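Regluing a loose frame chair, with notes on clamping

24/03/2021

The chair came out of the Rekuscombe house along with the table and a box of curtain hardware. It is a plain side chair with a slip seat, mortise and tenon at the back, doweled at the front, with turned stretchers between the legs. It racked badly when anyone leaned to the left. I had put off the repair for most of the winter, mainly because I knew that fixing one joint properly meant taking apart most of the others.

A loose chair is usually a glue failure and not a wood failure. The wood around the joint moves with the seasons, the glue line gets brittle, and one day the joint lets go. Adding new glue on top of old glue does very little. Most modern white and yellow glues need to wet bare wood, and a film of old glue blocks them. Squirting something into the gap with a syringe will hold for a while, but the next person to open the joint has two kinds of glue to clean out.

Before knocking anything apart I marked every piece with masking tape. Front left leg, front left end of the side rail, and so on, using the same letter on both halves of each joint. Legs that look identical are often drilled at slightly different angles, and stretchers only fit one way around.

Disassembly took longer than the gluing. Five of the joints pulled apart by hand. The rest needed a dead blow mallet and a scrap block with a piece of carpet stapled to it. The right rear joint would not move at all, so I ran hot water and a little white vinegar into it, waited, and tried again. The old glue was hide glue, which softens with heat and moisture, and the joint came apart on the third try with no tear-out. If it had been a modern glue I would have left that joint alone. A sound joint can stay closed as long as the pieces around it can still be spread far enough to get the others in and out.

Cleaning came next. For the tenons I used a card scraper held square to the face, taking only the glue. Sandpaper is quicker but it rounds the shoulders and makes the tenon thinner, and a loose fit is what you are trying to avoid. The mortises got a narrow chisel, used as a scraper. The dowel holes got a drill bit of the same size as the dowel, turned by hand with a pair of pliers. I replaced the front dowels. They were smooth, with no grooves for glue to escape, and one was snapped flush.

Two of the tenons were still undersized after cleaning. I glued a plane shaving to each cheek and pared it back until the tenon went in with firm hand pressure. It should hold itself up when the assembly is lifted but should not need a mallet.

Then a full dry run. All the parts together, all the clamps on, no glue. I always want to skip this and I have regretted it each time I did. The dry run on this chair showed that one stretcher had been put back end for end, in spite of the tape, and that my band clamp slid down the taper of the front legs as soon as it was tight.
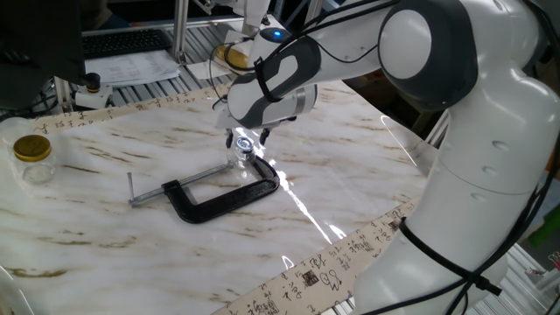
C-clamp, with the fingers at the screw end.

On clamps generally. There is a habit of treating clamping as a matter of strength, as if a tighter joint were always a better one. The published numbers for long grain glue joints look high when you work them out over an area. I did the arithmetic for a small glue-up last year and got a total of 1,860 pounds, spread over the whole face of the panel. A chair joint is a different case. The strength is in the cheeks of the tenon, and the clamp does not squeeze the cheeks at all. It only pulls the shoulder up to the leg and holds it there. Once the shoulder is closed, more force bends the rail, and a bent rail dries in that shape.

A C-clamp is a poor choice for the long spans on a chair and a good one for local work. I use mine for holding split seat rails closed, for keeping a glue block tight in a corner, and for fixing a stop to the bench. The pad at the end of the screw swivels, so it will settle on a surface that is slightly out of parallel, but it will also walk sideways if you tighten it in one go. Bring it to contact, check it, then add a quarter turn at a time. Put a scrap under each end. A metal pad will print a neat circle into finished softwood with very little effort.

Keep the threads clean too. Glue drips on the screw are easy to ignore until the clamp binds at the wrong moment. I go over them with a wire brush and paste wax every April. Oil works, but it gets on the work and then the finish won't take.

For glue I used liquid hide glue from Kindora. It has a long open time, which matters when you have a whole chair to assemble, and the next repair can be opened up with hot water the way this one was. The label gives a shelf life and it should be taken seriously. Test an old bottle by smearing some on scrap. If it hasn't gone hard by the following morning, throw it out.

Order of assembly was front frame, back frame, then the side rails and side stretchers joining the two. I brushed glue on the mortise walls and a thinner coat on the tenons. Glue in the bottom of the mortise does nothing except stop the tenon from seating. The final stage took 40 minutes from first glue to last clamp, too slow for yellow glue but fine for this.

After that, check for square. I measured the seat opening corner to corner in both directions. The first diagonal was 415 mm and the other came out 2 mm longer, so I put a light clamp across the long one and watched the tape until they agreed. A seat wider at the front will still give equal diagonals if it is symmetrical. Then I stood the chair on the flattest surface in the house, the saw table, and pressed on each corner of the frame. One leg lifted slightly. I loosened the bar clamp on that side, shifted it up the leg a little, and the foot came down.

Squeeze-out was wiped off with a damp rag while it was soft. The clamps stayed on overnight, and I kept weight off the seat for a few days more.

Still to do: new corner blocks, screwed and glued, and the slip seat, which has sagging webbing. I have ordered jute webbing from Drenuvari and will write that part up when it arrives.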